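Student Project Report: Two-Arm Handling of Soft Packaging
Observations from the Open Day at the Gromura Laboratory
Department of Mechanical and Industrial Engineering, Undergraduate Projects

1. Background

The second-year project course requires each group to visit a working site, observe a process in operation, and report on it in relation to the material covered in class. Our group chose the January open day at the Gromura laboratory, where student and industry visitors are admitted to the robot hall for one afternoon. The topic assigned to us was the handling of objects that do not keep their shape.

Rigid parts were covered in the first half of the course. A box or a machined block can be described by a fixed model, and a gripper can be placed against it at known points. Bags, films and textiles present a different problem. The position of one corner says little about the position of another, and a grasp that succeeds once may fail the next time if the material has folded differently. Gromura has worked on this problem for several years with Kuster, a packaging firm that sorts and refills flexible containers.

2. Organization of the Visit

Visitors were received at 1:30 p.m. and divided into two parties. Our party had 22 members, including the six students of our group. The program consisted of a short lecture, a demonstration at the two-arm station, a tour of the workshop, and a period for questions. Safety instructions were given before entry to the hall, and visitors remained behind a marked line while the arms were powered.

The lecture described how the laboratory collects examples of a task. An operator guides the arms through the movement, and the positions of the joints are stored together with the camera views. The collection for bag handling held 2,813 recorded attempts at the time of our visit, against a target of 3,000. Failed attempts are kept in the set and labeled as such.

3. The Two-Arm Station

The station, which the staff call Tikov, was built in the laboratory workshop. It has a pair of arms that work toward each other over a shared surface. The joints are driven by small servo units, and the cables are run along the outside of the links, where they can be reached for repair. We were told that a joint can be exchanged in less than an hour, and that this mattered more to the designers than appearance.

The task shown to visitors was to pick up a plastic bag, hold it at both ends, and bring it to a stretched position so that it can be opened or folded in a later step. The movement was repeated several times during our session.
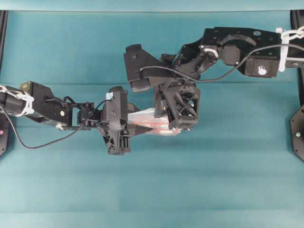
Figure 1. The two grippers holding a crumpled plastic bag between them over the work surface.

Our group paid particular attention to how the two arms share the work. When one arm holds a soft object alone, most of the material hangs freely and its shape is difficult to predict. With a second grasp at the other end, the material between the grippers is limited in how it can move. The staff explained that the distance between the grippers is therefore one of the main values to be controlled. Too little distance leaves the bag slack, and too much pulls it out of one of the jaws.

Translucent plastic was mentioned as a special difficulty. Light passes through it or is reflected in spots, and the edges of the bag are often hard to find in a camera view. Printed markings help to some extent. A plain cloth of a single color is preferred under the work area for the same reason.

4. Results Reported by the Laboratory

In the most recent internal series, the station completed 57 trials without a dropped bag before the first failure was noted. The laboratory described this figure as encouraging but limited, as the same type of bag had been used throughout. A second series with bags from Zurner, a supplier of thinner film, was being prepared. We did not observe either series and report the figure as it was given to us.

5. Discussion

The visit was useful in relating the course material on grasp planning to a practical case. The formulas used in class assume firm contact at known points, and the staff confirmed that they still use such formulas for a first estimate of the gripping force. The remaining part of the task is learned from recorded attempts. Our group had expected force sensors in the fingertips and asked about this. The answer was that the station estimates force from the motor current - a cheaper method, with lower accuracy at small loads.

Two questions remain open for our final project. The first is how a dropped end should be detected when the bag is light. The second is how the recorded attempts should be divided between training and testing, given that many of them were made by the same operator. The laboratory has agreed to provide our group with a small part of its data for the spring term, and the work plan will be submitted with the next report.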